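**Cell notes, 11/07/2021: the simulated bedroom cell at Drinville**

The bedroom cell was rebuilt on the Skimari workstation over two working sessions. It had been failing its nightly check on the gripper, and the log showed 524 resets caused by the fingers closing out of step. The fault was in the linkage definition. One pivot on the left finger had been given a softer joint limit than its counterpart on the right, so the left tip arrived late and pushed small objects aside.

Both sides now read from one shared joint file. Edit that file and leave the per-finger overrides empty. If an override is present, the loader takes it without a warning.

The setup order for this cell is as follows:

1. Load the room and furniture with physics paused.
2. Place the pedestal, then fix the arm base to it. Check that the base does not sink into the pedestal top.
3. Load the gripper and open it fully. Confirm that both fingers report the same angle.
4. Add the soft items, then the small rigid ones.
5. Release physics and wait 150 steps before sending any command to the arm.

Step 5 is the one most often skipped. Soft items on the bed shift slightly when physics is released, and a small object lying against them will move too. A grasp target computed before the wait is wrong by the time the arm gets there.

Collision shapes for small objects were also replaced. The old shape for the winged key with the blue gems was a single box, which left contact points in open air next to the shaft. The new mesh has 3,902 faces and follows the notches in the bit. It loads more slowly, but the fingers now stop at the surface. 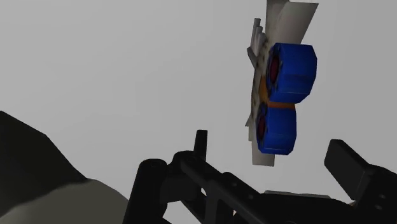
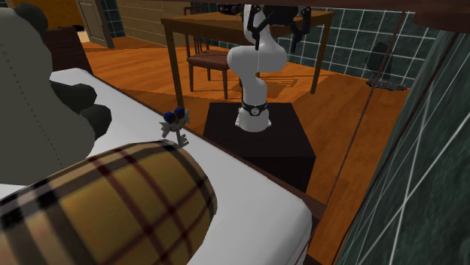
Two camera views are stored with each run, one close to the gripper and one covering the room. The close view is the better check for linkage faults, as a late finger is hard to make out at room distance. Compare its first stored image against the reference set before starting a long batch. If the finger spacing differs, stop and reload the joint file.

The nightly check has been shortened to 20 open and close cycles and runs ahead of the grasp tests. A failure at that stage now halts the queue. Logs go to the Stastthorpe share under the cell name, and the September logs stay there until the old joint file has been retired from the other cells.

Still open: the tile texture on the walls loads at full size on every reset and accounts for most of the startup delay. A reduced version is being prepared.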